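Why do we fold things?

Hello again! Wian Shabalala, aged seven, wrote to me from Skikbridge to ask why her gran makes her fold the towels when they only get unfolded again. Good question, Wian. I've been thinking about it all week.

Cloth is made of threads, and threads are bendy. If you drop a cloth in a heap it bends in lots of places at once, and every one of those bends can turn into a crease. Fold it neatly and you only get a few bends, all in nice straight lines. It takes up less room in the cupboard too! 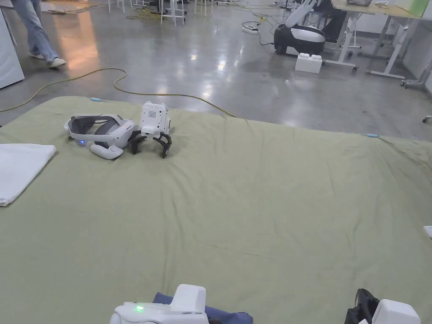 Before you start folding you need somewhere big and flat. I like to put a sheet down first, so my clean washing stays clean. A bed will do, or a low table. Sheets do love to slide about though, and that's where clips come in – the small sort you might use on a bag of crisps. 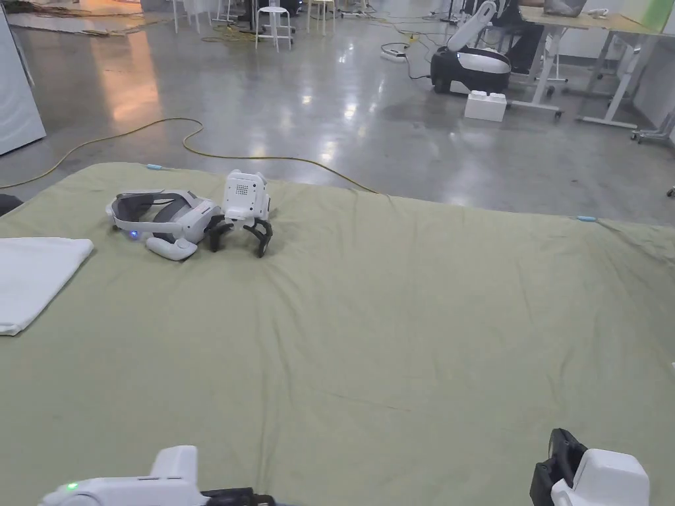 Green sheet, blue clips and a folded white towel on the left.

Now for the cloth. Don't grab it in the middle! I always did that when I was little and I got a big floppy lump every time. Pinch it in the middle and lift, and it makes a sort of tent, with a point at the top and the rest hanging down.

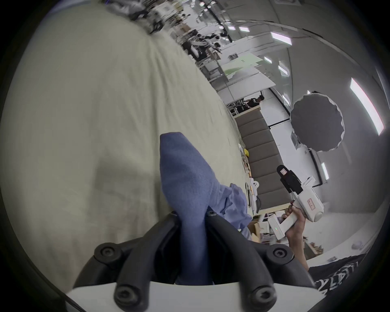
Look for two corners instead. Hold one in each hand, give the cloth a gentle shake and lay it down flat. Bring the top edge to the bottom edge, smooth it with your palm, then fold it in half again the other way. My friend Sipho rolls his, and they look like little sausages.

Try it with a flannel first, Wian, and save the big bath towels for when your arms are longer.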